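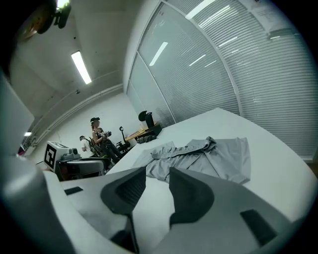
Prarton Fabric Steamer review

I don't trust anything that promises to replace the iron. My mother had a press, my sister had a roller thing from the shopping channel, and both went to the op shop. So when the Prarton handheld steamer turned up on special at $379, I read the box twice and put it back. Then I had a wedding in Ballarat and a suitcase full of creases, and I went and bought it anyway.

That was in March last year. I've used it most weeks since.

The box says it's ready in 30 seconds. Mine takes longer than that from a cold tap, and it spits for the first few puffs, so point it at the sink before you go anywhere near silk. Once it's going the steam is strong and steady. A cotton shirt hung on the back of a door comes up decent. Decent, mind you. The collar and the placket still look like they've been steamed, and if you want a sharp edge on a cuff you'll be getting the board out as before. The little clip-on crease tool is a joke and mine lives in a drawer.

Where it does earn its keep is on soft stuff: jersey, viscose, anything with elastic in it that goes shiny under a hot plate. Curtains too, if your arms hold out. It's heavy with a full tank and the handle has no grip to speak of.

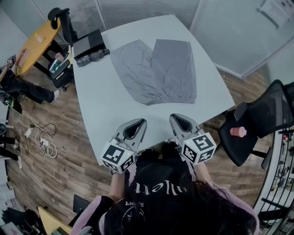 Can you use it on clothes lying flat on a table?
Only for a quick touch-up. The tank has to stay mostly upright or it dribbles, and steam needs somewhere to go, so hang things up where you can.

The tank is small. I get two shirts and a pair of pants out of it, then it's back to the tap and another wait. The manual wants filtered water and a descale after every 800 minutes of use, as though anyone keeps a log. Our water is hard and I've descaled it twice.

My friend Corina Cozma has the Huketti, a good deal cheaper, and we did a linen skirt each one afternoon. I couldn't pick hers from mine. She says the Huketti hose gets in the way, and I'd agree with her, but not to the tune of what I paid.

Would I buy it again? At full price, no way. On special, maybe, if you travel or own a lot of knits — and if you already have a good iron you're happy to keep. Three stars out of five.

Golnar Hosseinzadeh, 3/20/19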